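Where Do We Sleep Best? My Bedroom Habits Project

I picked this topic in February, when I was sleeping terribly and wanted to know if everybody else was too. My advisor, Elżbieta Wilczyńska, told me to stop complaining and write a survey (fair enough!), so I did. It went out to students in the Jasińska and Hosinar residence halls, and 223 people filled it in, way more than I'd hoped for.

The first thing I asked was what people do in bed besides sleep. Homework won by a mile. Plenty of them also eat there, call home there, and watch shows until they drop off. I'm guilty of all of it – I typed half of this report with my feet under the blanket. 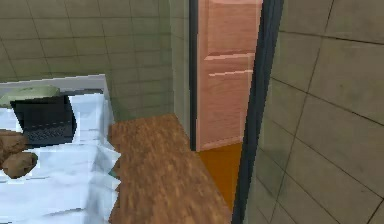 What I asked people to do

Out of the survey group, 27 students agreed to keep a sleep diary for 18 nights. Every morning they wrote down when they went to bed, about when they fell asleep, and how rested they felt on a scale from one to six. For the first half they carried on as usual. For the second half they had to keep schoolwork out of the bed completely, which got me some very grumpy emails.

Quentin Delorme helped me turn the diaries into a spreadsheet, and that took forever. People write "late" as a bedtime. One person wrote "after the movie." We threw out six diaries that had too many gaps to use.

What came back

Most of the people left said they fell asleep faster in the second half, and their morning scores went up a little. I was excited until Quentin pointed out that midterms ended right in the middle of my study. So was it the bed rule, or was it just no more exams? I can't tell from my numbers, and I should have checked the calendar before I started.

Noise came up a lot in the comments too, especially doors. Several students on the ground floor said they sleep with one open for the air and then get woken up by people talking outside. I hadn't put a single question about that in the survey, and I really wish I had.
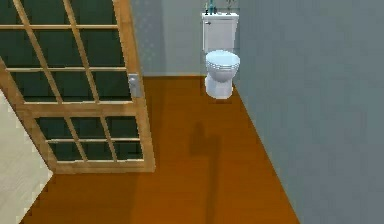
Figure 2. A glazed door standing open.

If I ran it again, I'd start well after exams, add a question about doors and windows, and give people boxes to check for bedtime so I never have to decode "late" again.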